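Onham Residence Services
Room Safety and Condition Inspection, Arancibia House
Floor 3, October cycle

Scope
This checklist applies to furnished rooms let on terms of one month or longer. Inspectors complete one form per room. Each item is marked Satisfactory, Needs Attention, or Not Inspected, and any mark other than Satisfactory requires a comment. Residents receive notice before entry and may be present.

Room: 421
Result: Satisfactory with 2 items needing attention

1. Entry door and lock
Satisfactory. Door closes fully under its own weight from any position. Deadbolt turns freely with the resident key and the master key. Strike plate screws tightened during the visit.

2. Smoke alarm
Satisfactory. Alarm sounded on test and stopped when the button was released. Replacement date on the housing is legible and has not passed.

3. Carbon monoxide alarm
Needs Attention. Unit sounded on test but is mounted behind the open closet door. Relocate to the opposite wall at the height given in the Zutesine installation sheet. Work order 148 has been opened.

4. Window and opening limiter
Satisfactory. Limiter engages and holds under hand pressure. Sash cord on the left side is frayed at the knot but sound. Recheck at the next cycle.

5. Electrical outlets and cords
Satisfactory. All outlets tested with the plug-in tester and wired correctly. Cover plates are intact. No extension cord was found under a rug or through a doorway. The resident was reminded that portable heaters must be plugged directly into a wall outlet.

6. Heating unit
Satisfactory. Valve opens and closes through its full range. Inspectors are asked to run the unit for the full test period before marking this item; several forms from the Grirnen building were returned last cycle with the time left blank.

7. Bed, mattress, and seating
Satisfactory. Bed frame bolts checked by hand. Center support leg is in contact with the floor. Mattress seams were examined at the corners and along the piping, with no sign of insect activity. Wooden chair tested for movement at the joints and found firm.

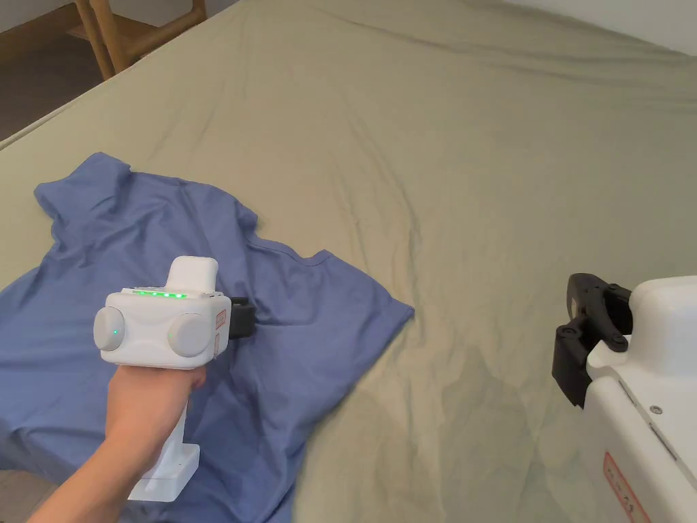 8. Floor and walking surfaces
Needs Attention. The metal threshold strip at the bathroom door has lifted at one end and presents a trip hazard. Secure or replace before the next occupancy. Remaining floor is level and in fair condition.

9. Bathroom
Satisfactory. Outlet protection tripped and reset correctly. Grab bar holds firm. Exhaust fan runs but is louder than in neighboring rooms; the motor should be cleaned when the corridor vents are serviced.

10. Exit information
Satisfactory. Evacuation plan is posted inside the door and shows the current stair numbering. Any plan that still refers to the east stair by its former letter must be removed and returned to the front office.

Follow-up
Items marked Needs Attention are to be corrected before the next inspection cycle. The completed form is kept in the room file, and a copy is left with the resident. Disputed findings may be submitted in writing to the Onham property office by noon on Thursday.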